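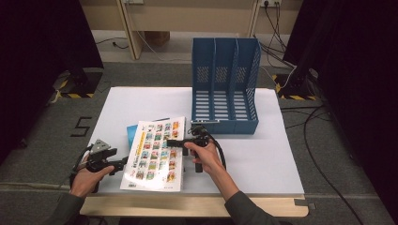 **Rorklow Library moves loose print stock into upright holders**

Wednesday, March 12, 2025

Rorklow Library has begun moving its loose print stock out of flat trays and into open plastic holders on the ground-floor shelves. The work covers 3490 items: sales and exhibition catalogues, paper folders, booklets, and the thinner children's picture books that have been kept in piles beside the main run.

The flat trays date from the library's time in the Honorato building. They were bought for maps and large sheets, and the catalogues were added later as space on the shelves ran short. Items at the bottom of a tray could be reached only by lifting out everything above them, and covers were marked or bent in the process. An internal review of the stock last year listed creased corners and split spines as the most common faults in the catalogue section.

Under the new layout each item stands on its lower edge with the spine facing outwards. Items without a spine, such as folders and stapled booklets, stand with the fold outwards. Two sorts of container are in use. Catalogues and folders go into blue file holders with three compartments, open at the front, with slots in the sides and a slatted base. Picture books go into blue plastic baskets, which sit low enough for a child to pull a book out from the top.

Sorting is done at a table by the window. The order of work set out by the library is as follows:

- Remove paper clips, rubber bands and loose inserts.
- Check the item against the list and correct the entry if the title or size is wrong.
- Wipe the cover with a dry cloth.
- Place the item in the container, tallest at the back or to the left.
- Write the shelf number on the container list.

No compartment is filled to its full width. The library has set a gap of 2 cm in each one so that an item can be drawn out by its sides without dragging on its neighbours. Thick catalogues are placed singly against a divider, and thin folders are grouped beside them. Where a folder belongs to a particular catalogue, the two are kept in the same compartment and share one line on the list.

The picture books are being handled as a separate batch. 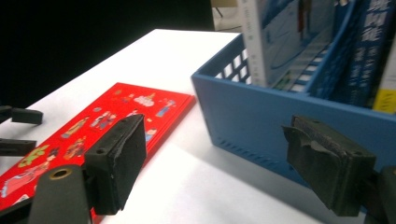 Most of these have hard, glossy covers, and they tend to slide when stood at a slant. Baskets are therefore packed until the books hold each other upright, with the last book put in by hand from the side. Large books that rise too far above the rim are held back for the bottom shelf, which has more height. Books with damaged joints are taken out of the batch and sent for repair before they are given a place.

The containers were supplied by Tulten, which also provided the shelf strips. The list is kept in Jevex, the stock program the library already uses for loans, and each container has its own record there. A reader asking for a catalogue at the desk will be given the shelf number and the compartment. Staff expect this to replace the paper index, though the index will stay in its drawer until the list has been checked twice.

Some items will not be moved. Bound annual volumes stay on the main shelves, and anything wider than the holder remains flat in the two trays that are being kept. Stamp and coin catalogues are to be shelved together in one bay; they were previously split between the hobby section and general reference. Older price lists that repeat the contents of a bound volume will be offered to other libraries in the district.

The ground floor stays open during the work, with the exception of bay 9, which is closed while its shelves are lowered. Readers who need an item from that bay can order it at the desk, and orders placed in the morning will be ready the same afternoon. The picture books can be borrowed as usual once their basket is on the shelf. Returned books should be left on the trolley and should not be put back into the baskets by readers, as the order within each basket is still being fixed.

The catalogue section is due to be finished in 5 weeks. The picture books will be completed first. Work on the local maps has been put off until the lighting on the upper floor has been replaced.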